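Clitby students teach robot to help with the laundry

9 Jul 2023

Picking up a shirt is easy for most of us. For the student robotics club at Clitby, it has filled every spare evening since April - and they are loving it! 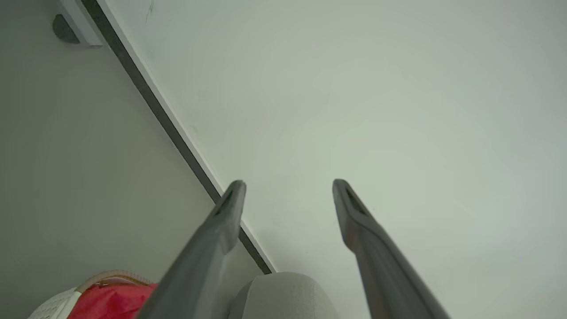 The project, named Rekska, has 24 members, and its aim is a two-armed robot that can handle everyday clothes. Team leader Yutong Ye says cloth is a brilliant challenge: "It never lies the same way twice."

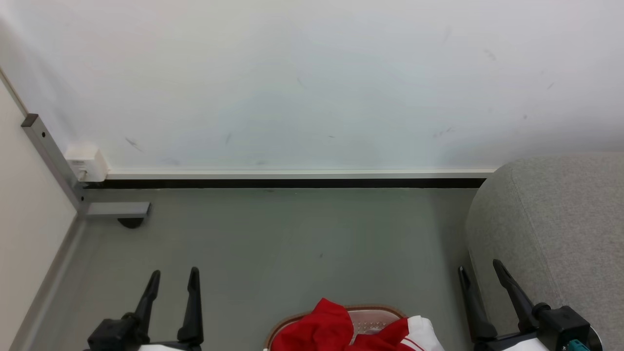
Both grippers at the basket, with a red and white garment as the test piece.

Rocío Camacho looks after the practice runs and hopes to have 600 of them logged by the end of summer.

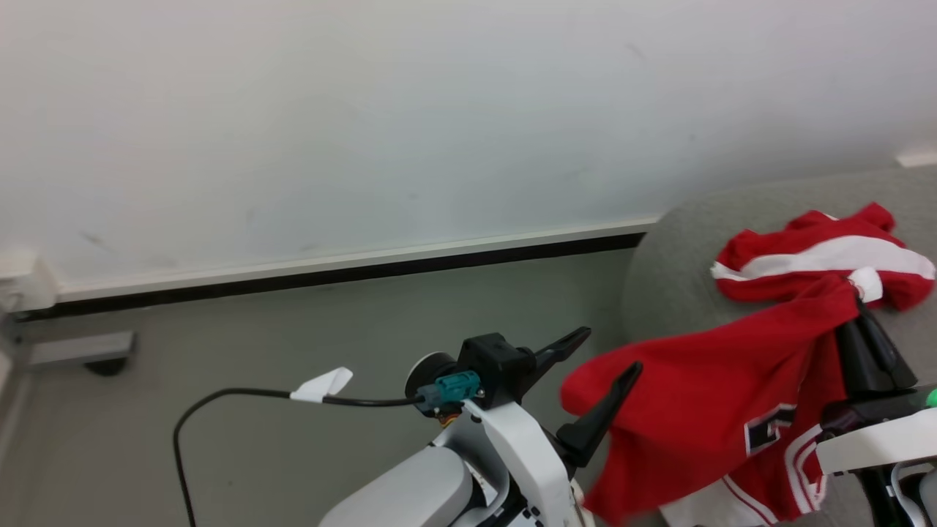 Next up is the Zernell student contest, where 26 teams will show their work over 3 days. New members are welcome at the club all through the holidays, and no coding experience is needed.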